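25/02/2024
Workshop notebook – sourdough starter drying, batch 11
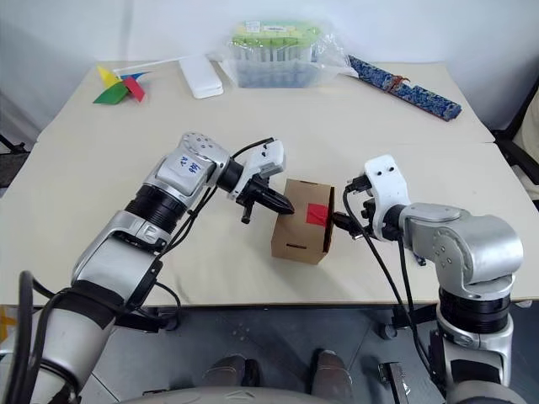
Cardboard box with the red patch, on the bench.

Second go at drying the starter for storage. Batch 10 went moldy at one corner of the sheet, so I spread this one thinner and left the door of the drying cabinet open two fingers' width. Flour is the Simel rye, same sack as last time, nearly finished. Water from the filter jug.

Fed the jar Friday night and again Saturday morning. It had doubled by noon and smelled of yogurt and green apple, a bit sharper than the Gimow wheat starter. Took 391 g out and left the rest in the jar as backup. Spread it on two sheets of parchment with the offset spatula. The wide plastic scraper leaves ridges and the ridges stay damp.

Fan on low, no heat. After 7 hours the edges were curling and the middle was still tacky. Peeled the sheets off, flipped them, left them overnight. This morning it snaps cleanly except for one patch on the lower sheet about the size of a coin. Broke that patch out and threw it away. Didn't want to chance it after batch 10.

Crumbled the flakes by hand, then a few pulses in the grinder. Don't go to powder. Powder clumps when it hits water and took forever to wake up in the Plesta test. Flakes the size of oatmeal are fine.

Weight after drying: forgot to tare the bowl, so no number. Do it properly next time.

Rehydration test, started just now: one spoon of flakes, two spoons lukewarm water, stir, wait until soft, then one spoon of rye. Jar is on the shelf over the radiator with a rubber band at the level. Same steps as the Mthembu sheet except that one asks for white flour at the first feed. I think rye gives it a better start but have only my own jars to go on.

Things to sort out:
– parchment is down to the last few sheets
– cabinet fan rattles on high, fine on low
– labels need the flour type as well as the batch number, two jars from January can't be told apart
– keep a bag from this batch sealed until the end of March and wake it up then, to compare with the fresh flakes

Next check on the test jar tonight before bed, then tomorrow at breakfast.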